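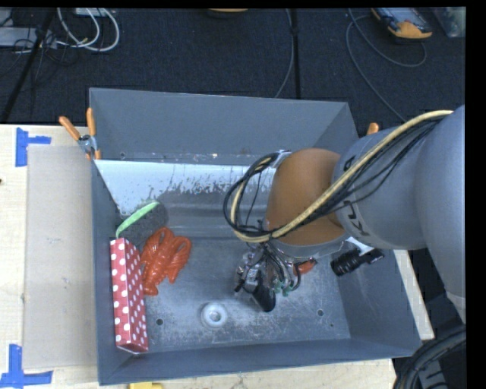

Jaime Loureiro wrote:

> I've now done the Skaketti method twice and I'm sold. One item out of the
> house on day one, two on day two, and so on. They say the average home
> holds 1,000 things it doesn't use. We got rid of 500 the first time and I
> can't name a single one I miss. Could we run it as a group in January?

2 min read

Jaime, I'm glad it worked for you, but I have trouble with this one.

First, the 1,000. Where does it come from? I read the Skaketti booklet cover to cover and there's no source, only the same number in bigger type on the back. Does a box of screws count as one thing or as 80? If I get to pick, I can finish the whole program with one trip to the garage.

Second, "out of the house" is doing a lot of work. When we did the spring round on this list, 4 of us ended up with bags in the trunk for weeks. The thrift store on Riltano Street had stopped taking toys and kitchen stuff by then, and I doubt they've changed their minds. A rubber toy or a half-used sponge goes in the trash whether you feel lighter afterward or not.

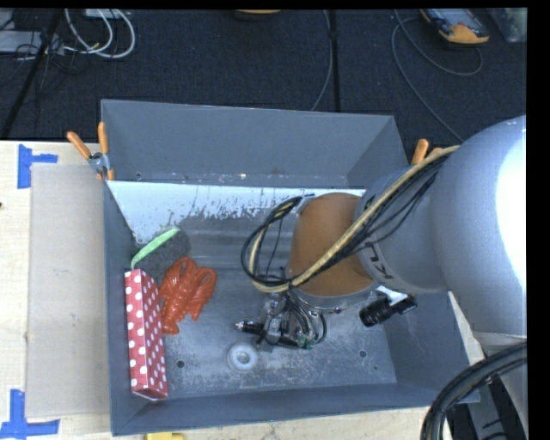 Third, and you won't like this, not missing things after a few months doesn't prove much. I didn't miss my canning pot until the plums came in. Then I paid for another one, a worse one, and the lid doesn't sit flat. Ask me in March what I need and I'll get half of it wrong.

What I would sign up for is a swap with a fixed day and a rule that whatever isn't taken goes home with whoever brought it. It's less exciting than a countdown, but you'd find out pretty fast what people want. Sepp did theirs that way and I'm told they were done by lunch. I haven't checked that either, so take it for what it's worth.

If the group wants to do Skaketti anyway, go ahead, I won't sulk. Please just don't post daily totals to the whole list. The Kutetti thread already fills my inbox.

Lụa Sầm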